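Prekero (kitchen robot kit)
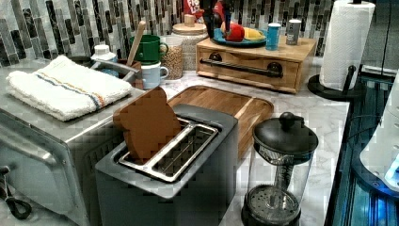 Prekero is a kit for household robot arms, sold by the company Bisholm. It contains a set of software skills for simple breakfast work, such as putting bread in a toaster, moving a mug or picking fruit from a plate. The kit does not include an arm. The buyer must already own one that is on the list of supported models.

History

The project was started by Shaohua Fu and Shufen Bai, who first worked on it under the name Nutsugah. In the early version the user had to mark the position of each object by hand before every task. Bisholm took over the development and gave the product its present name in January. The first public version was released on 15/06/2023 with 7 skills. A later update raised this number to 18.

Contents and use

The kit is delivered with a control box, a table camera, a set of soft finger covers and a printed guide. Setup takes roughly three hours. During this time the user shows the system the counter from several sides and confirms the names of the objects which it has found. Ordinary kitchen objects can be used and do not need stickers or markers. Skills can be started from a phone or by a timer.

Bread is considered one of the harder objects, as slices differ in thickness and bend easily. The toast skill therefore makes up to five attempts to place a slice and then stops and asks for help.

Reception

The magazine Esex tested the kit and praised the clear guide and the quiet movement of the arm. It criticized the slow speed and the trouble with glass and shiny metal, which the camera often measured wrongly. The reviewer also noted that skills made for one counter had to be taught again after the toaster was moved to another place.

See also
Household robot
Robot gripper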